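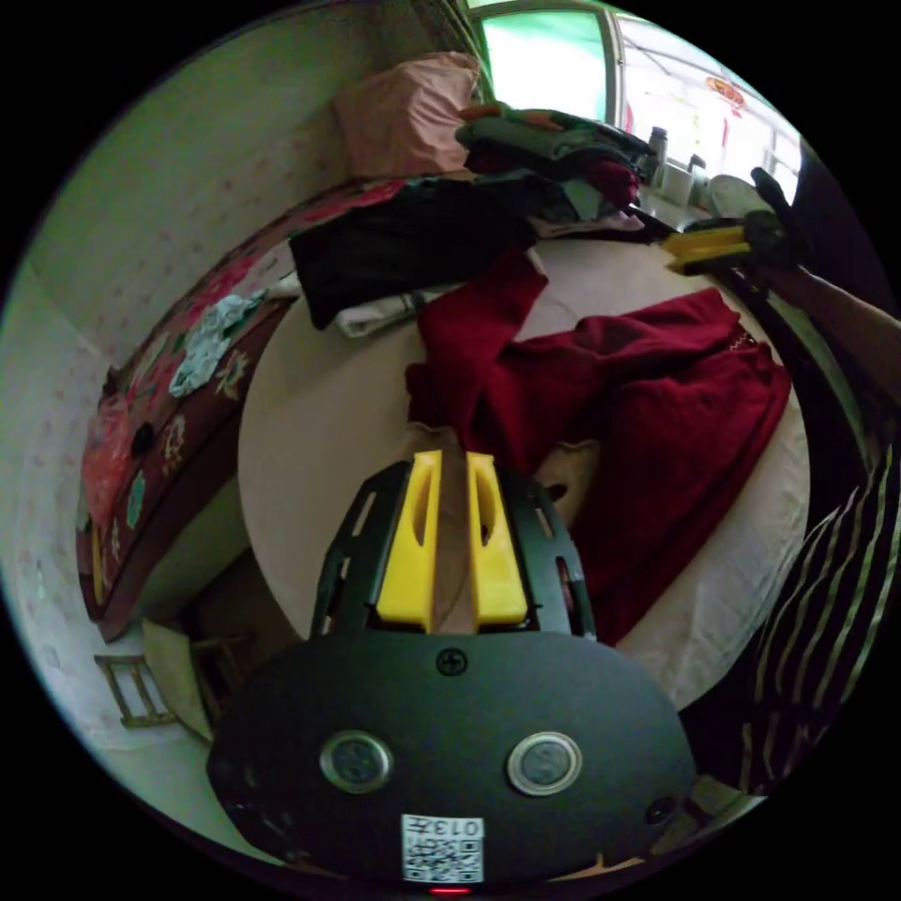
*A dark red knit garment and folded clothing on a bed with a cream sheet.*

**Progress report, November 2019**
Gezer family papers: transcription and family tree
Prepared by Muammer Karaca for the Bravik Fund

**Work done this period**

The letters are finished. All 557 have been read, put in date order as far as possible, and typed up. Most are between the two Gezer brothers, Halil in Prornside and Osman, who stayed behind and ran the shop. The undated ones were placed by stamps, by handwriting, or by what they mention (a wedding, a bad winter, the price of cloth). Where I was guessing, the typed copy has a question mark next to the year.

The family tree now has 801 people in it. The last report counted a few of them twice, mostly women entered once under a maiden name and once under a married name. Those entries have been merged. The tree is kept in Vustero, and a printed copy goes to the family with the final report.

**Open questions**

Halil's birth year is still not settled. His marriage record and his gravestone disagree by 2 years. Osman's letters support the earlier date, so the tree uses that one, with a note.

We still don't know who "Aunt Safiye" was. She is mentioned in letters over a long stretch, always with affection, and she sent money at least once. She may have been a neighbor and no relation at all. Two cousins on the Prornside side remember the name but nothing else. I have left her off the tree and given her a page of her own in the notes.

The third sister, Nuriye, had been listed as dying in childhood. A letter from her, written as a married woman, shows this was wrong. Her line has been added down to her grandchildren. I have written to one of them and have not heard back.

**Money**

$350 was spent on certified copies of birth, marriage and death records, as planned. Nothing was spent on travel. The interviews were done by phone, and the amount set aside for train fares has not been touched. I would like to use it for printing if the fund agrees.

**Next**

In December I will finish the index of names and check the spellings against the records. The old spellings change from letter to letter, so the index will list every form under the one the family uses today. The phone interviews also need to be typed up. Three are done and the longest one is left.

Please send corrections to the draft tree before the index is closed. After that, changes can go in the notes but not in the printed copy.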